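Folding Day at the Leltville Shirt Library

Posted by Senad Angelovski
Feb 13, 2024

If you have ever opened a drawer and found nine shirts balled up in the back like old newspaper, you will understand why I love folding day so much. I have been keeping the Leltville Shirt Library going since a rainy October when my cousin handed me two garbage bags of event shirts and said I could have them if I hauled them away myself. Fun runs, school plays, bowling leagues, a chili supper in Flulden that I still hear good things about! I took the bags home, washed everything, and by the end of the week I had started a list. There are 334 shirts on that list now and I can tell you something about nearly every one of them.

People borrow them for reunions, for skits, for photo days, and sometimes just to wear one that their dad used to own. Every shirt that comes back gets washed, dried, looked over and folded before it goes back into storage, and all the folding happens in one big go. I look forward to it for weeks (my family thinks this is very funny). This page is meant to be a gallery of folding day, and I am starting it with a gray one, my favorite kind of shirt to fold.

Heather gray is such a friendly color to work with. It hides lint, it goes with every other shirt in the stack, and a small bright print in the middle of it just sings. I would take a little emblem in red, blue and white on gray over a giant back print any day of the week, and it folds better too, with no stiff slab of ink to fight when you bring the sides in.

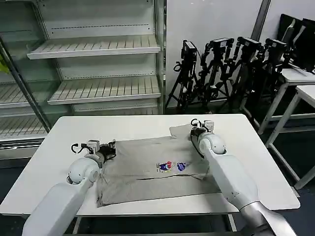
Dimitriou wrote in to say that I have the order all wrong, and that the sleeves should go in before anything else is touched. Fold the sleeves flat across the body first, the message said, then bring in the sides, and you will never again have a sleeve poking out of the bottom of a stack. I tried it on a whole batch that same evening and I have to admit the stacks stood up straighter. The trouble is that on the small sizes the sleeves overlap in the middle and make a lump right behind the print. So I now do it Dimitriou's way for large and up, and my own way for everything else, and we are both happy.

A few more notes for the folders among you, because I get asked about this more than anything else in the library.

Smoothing comes first and it deserves more time than you think. I start at the collar and run both palms down toward the hem, then out to the sides. A crease left across the chest at this point will still be there when somebody pulls the shirt out in the summer, and it always seems to land right next to the print. The bottom hem is the stubborn part. Older hems have a bit of twist in them from years in the dryer, and you can tug at one for ages and it will ripple right back. I give it one good pull at each corner and move on with my life.

A flat white tabletop is a real pleasure for this work. Dark threads and stray hairs show up right away around the edges of the shirt, and you get a clean outline, so you can tell whether the two sides match before you commit to a fold. I folded on a bed for years and I don't know how I stood it! A mattress sags under your hands and the whole shirt drifts toward the dip.

Corners next. I like to lift one corner on its own and let the rest of the shirt lie still, and I have had more than one long and pleasant argument about that. The other school says to pinch the shoulder and the hem together and flip the whole side over in one swing. It's fast and it looks terrific when it works. With thin cotton, though, the middle of the shirt tends to come along for the ride, and then you are smoothing all over again.

For the final size, I fold to the width of a sheet of cardboard I cut years ago and have never replaced. It has gone soft at the edges and has a coffee ring on it. Seventeen shirts folded to that width make a stack that fits our storage boxes with just enough room to slide a hand down the side, so that is how many go in a box. The label goes on the short end, written in marker, with the size first and the event second. Please don't write the year first, I beg you. We had five boxes done that way and it took me an entire evening to find one medium.

Prints always face up in the box. I know some people turn them inward to protect the ink, and for heavy, rubbery prints that is probably smart, but half the joy of opening a box is seeing what's on top. With the really old ones I lay a sheet of plain tissue between the shirts so the prints don't stick to each other when it gets warm.

If you have shirts to pass along, we are especially short on anything from the Kisutville swim meets, in any size and any state of wear. Holes are fine. Paint is fine too. A shirt that somebody painted a garage in has had a good life and I am glad to have it. What I would love is a note in the bag telling me where it came from, even if it is only a line on the back of a receipt. I keep every one of those notes in a binder, sorted the same way as the boxes, and the binder is getting fat.

The full list will go up as soon as I finish typing it. I am somewhere in the middle of the bowling leagues, and there are a lot of bowling leagues. In the meantime you can ask for a shirt by event and size, and I'll go look in the boxes for you.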